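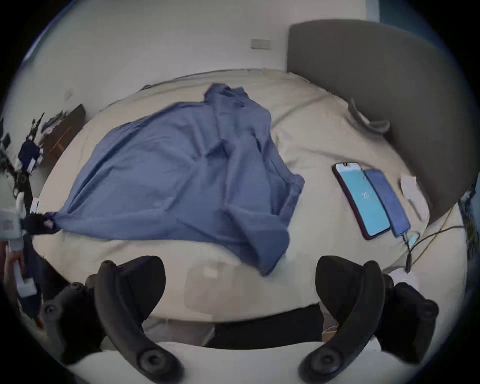 Words by Karabo Motaung
November 10, 2021

I met Amarachi Babalola at her kitchen table in Irkton, where she'd already poured the tea and started talking before I found my pen. She gave up night shifts at the Zavala bakery in April, after 30 years of them (30!), and I wanted to know how a person learns to sleep in the dark again.

"Badly," she said. "I lay there at 2 in the morning wanting to weigh flour."

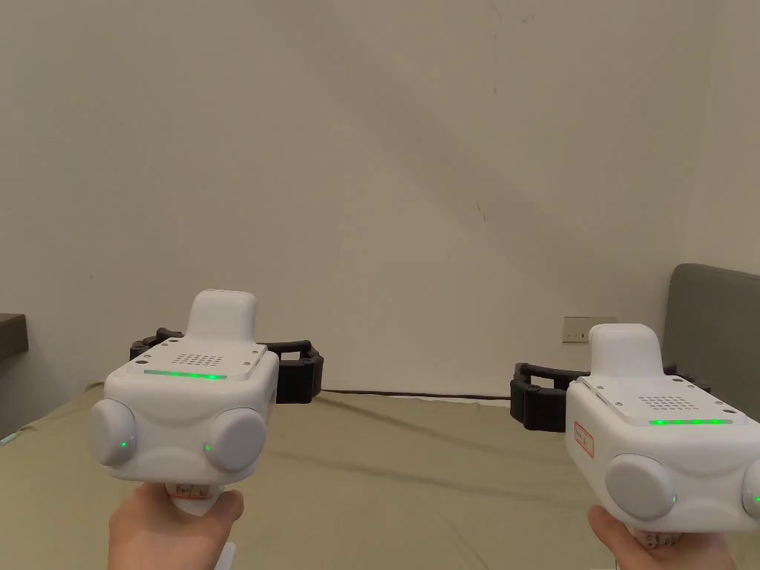

Spare room, late morning

She tried everything, warm milk, a dull book about canals, no telly after supper. The book was the best of them, though she got rather keen on canals and had to swap it for a duller one. "My sister said take up running. I said, from what?"

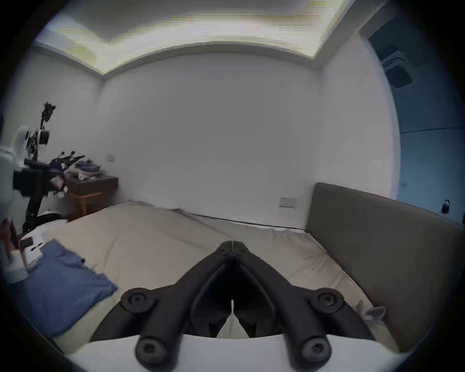 Ga-eun Yook thinks the first month is the worst and that getting up at the same time every day matters far more than when you go to bed. Amarachi agrees with the second bit, grudgingly.

I asked if she missed the bakery at all.

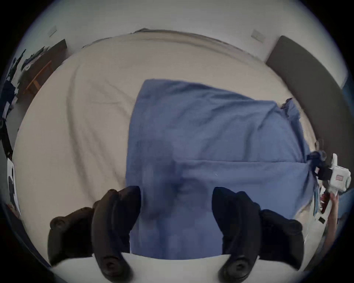

She does, mostly the walk home, with the birds starting up and a warm loaf under her coat. "I slept till six yesterday," she told me, cutting more cake. "Felt like a duchess."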